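Home Notebooks Stores Kiln log Search Back to index

Workshop notebook, November
Back room: sorting and repacking of glaze test tiles 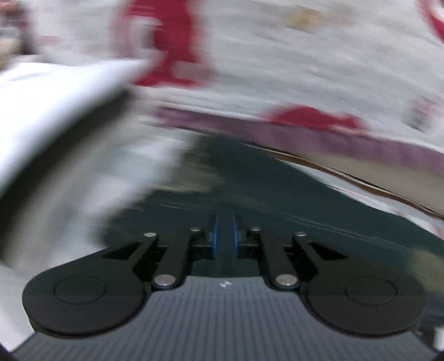
Notebook 2, p. 1338

Started mid-morning. Purpose is to get the test tiles out of the mixed cartons and into the drawers before the Dirnorham shelving goes in, as the shelving needs the wall the cartons are stacked against. Drawers were wiped out yesterday and left open overnight. Runners on the lowest one still bind on the left side. Candle wax helped for a few strokes, then it went back to binding. Needs to come out and have the screw heads checked for height.

Sorting order agreed with Wenceslao Villaseñor: clay body first, then glaze family, then firing. The old order was by date alone, and it does not work if you are looking for a colour and don't remember when it was fired. Dates stay on the backs of the tiles and in the ledger, so nothing is lost by the change.

Bodies in use are Batska (the grey stoneware) and Galindo (the white earthenware). There is also a quantity of unmarked tile, buff, absorbs water quickly on the tongue. Probably Galindo from before the supplier changed the blend, but the fired colour is darker than I would expect. Put aside in a tray marked BODY UNKNOWN. Do not file these under Galindo on a guess.

Batska tiles came to almost 300 and filled the top drawer and most of the next. I counted these only to size the dividers. Dividers are corrugated card for now, cut with the flutes vertical so they stand up. Flutes horizontal and they fold over when the drawer is pushed shut. If we keep this layout I would like them remade in thin ply, with a finger notch in the top edge.

Labels. Pencil on masking tape has lasted poorly. The tape dries out and lets go, and where it has been near the kiln side of the room the adhesive stays behind on the glaze. Residue came off with eucalyptus oil and a rag, then a wash in warm water and detergent. Rag went in the lidded metal bin. Iron oxide wash on the back of the bisque remains the only marking I would trust, and new tiles should all be done that way. For existing tiles use the paper tags with cotton string through the hanging hole. Where there is no hole, the tile goes in a small envelope and the envelope is labelled.

Rejects. Anything with a run that has picked up kiln wash was ground back on the wet wheel if the result was otherwise readable. Tiles with razor edges where the glaze has crawled were ground as well. Shivering on several of the Galindo tiles under the tin white: flakes come away at the rim with a fingernail. Those were bagged separately and must not go loose in a drawer with anything else. Glasses on when handling. Recipe flagged in the ledger for a change in expansion before it is mixed again.

Breakages today: two, both mine, both from lifting a stack by the bottom tile. Use the tray.

Packing. The long-term set (reference colours only) was wrapped in newsprint and stood on edge in the Flustard crates. On edge is better than flat. The bottom layer of the carton I emptied first had been lying flat under the whole weight and several tiles had cracked across the hanging hole. Crumpled paper at both ends so that they don't walk. Lids taped on the short sides only, so they can be opened without cutting the contents list.

Dust was heavier than expected once the cartons were shifted. Damp mop, no broom, respirators on until the floor had dried. Mop bucket emptied into the settling tank and not down the sink. The sink trap is due for cleaning in any case, the water was standing in the basin by mid-afternoon.

Villaseñor wants the copper reds kept together as one group regardless of body, for teaching. I have no strong objection, but a card should then be left in each body's drawer saying where they are. Cards written, not yet placed.

Still to do:

Lowest drawer, runner screws.
Water absorption test on the BODY UNKNOWN tiles, boil method, against a known Galindo tile from the same firing if one can be found.
Ledger page for the shivering tin white.
Order string. What is left will not finish the tags.
Measure the wall again before the Dirnorham uprights are fixed. The skirting is proud of the plaster and my earlier figure was taken above it.

Stopped at 4.40 pm. Crates are against the door side, keep the walkway clear.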